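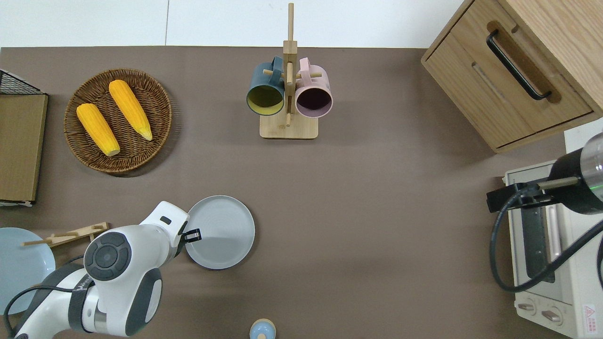
Skonda progress report, to 17 July

Hello Vikas, a short one this time as I'm still in the middle of the second batch.

The kitchen table task is where nearly all my hours have gone. We now have 269 demonstrations of moving plates, mugs and the corn basket, and I've trained the policy on 50, 100 and then the whole lot. Going from 50 to 100 helped loads with plates (the gripper goes for the rim much more cleanly now!). Going from 100 to everything helped less than I'd hoped, and I think that's my fault for recording so many near-identical starts.

Mugs are still the weak spot. On the last test run it dropped or missed 19, nearly all while lifting them off the mug tree. I've a hunch the pegs confuse the depth estimate, so I'm trying the Pruva filter on that next.

Money: we're on budget, apart from the spare gripper fingers I ordered in April.

Still to do: the drawer, the toaster oven door, and both arms working together. Could I keep the Fung machine for the next training run? I'd need it overnight only.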